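라브포르트행 막배가 끊긴 날, 캐슬린 도허티는 선착장 매표소에서 편지를 한 통 받았다. 보낸 사람은 라도스와프 비소츠카였다. 소인은 7월에 찍혀 있었고, 편지는 그동안 메케크 우체국에 묶여 있었다.

그녀는 봉투를 뜯지 않고 여관으로 갔다. 방은 21호였다.

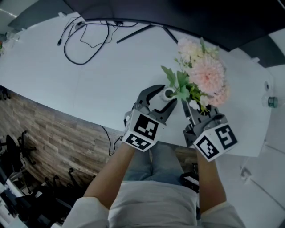

편지는 두 장이었다. 라도스와프는 어머니의 집을 팔았다고 썼다. 값은 생각보다 낮았고 지붕 때문에 더 깎였다고 했다. 남긴 물건은 흰 탁자와 작고 흰 꽃병뿐이라고 했다. 캐슬린은 그 꽃병을 기억했다. 어머니는 거기에 꽃 대신 단추를 모았다.

둘째 장에는 주소가 적혀 있었다. 브뢴둠, 우체통 483번. 오고 싶으면 오라는 말이 그 밑에 있었다.

그녀는 아래층으로 내려가 주인에게 배편을 물었다. 주인은 장부를 넘기다가 연필을 내려놓았다.

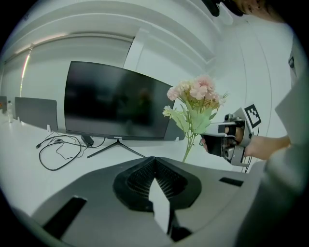 "브뢴둠 가는 배는 언제 있습니까?"

"내일 아침 첫 배를 타고 쿠수스에서 갈아타세요."

캐슬린은 숙박비 62크로네를 미리 냈다. 방으로 돌아와 편지를 외투 안주머니에 넣고 불을 껐다. 밖에서는 밧줄이 말뚝에 쓸리는 소리가 났다. 그녀는 신발을 신은 채 누웠다.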